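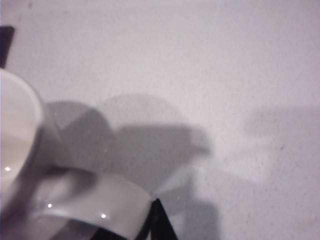 Amber Bickerstaff
18th December

Re: running backstay chafe, and mast wire

Bodov wrote:
> Did you ever get the new backstays on? Mine are wearing through
> at the lower block again, same spot as in June. I was going to
> order 400 feet of line and just keep replacing them. Also how
> much did the rigger want for the mast wiring?

Hi Bodov,

Yes, they went on the week after we hauled out. I bought a 500 foot spool and split it with Fedon, who has the slip next to ours on Tandeo. Before you order, look at the lead angle. On ours the block was sitting 2 inches too far forward and the line rubbed the cheek every time we eased it. I moved the pad eye aft, filled the old holes with epoxy and redrilled. No wear so far, but we only got in one long sail before the cold.

The rigger quoted $285 for the wiring -- that was with the mast already down, so ask first if yours is still up. Ekinci did his own and says the hard part was getting the messenger line past the spreaders.

Does anyone on the list have a spare masthead sheave for a boat our size? The old one has a flat spot and I would like to change it before the mast goes back up.

Amber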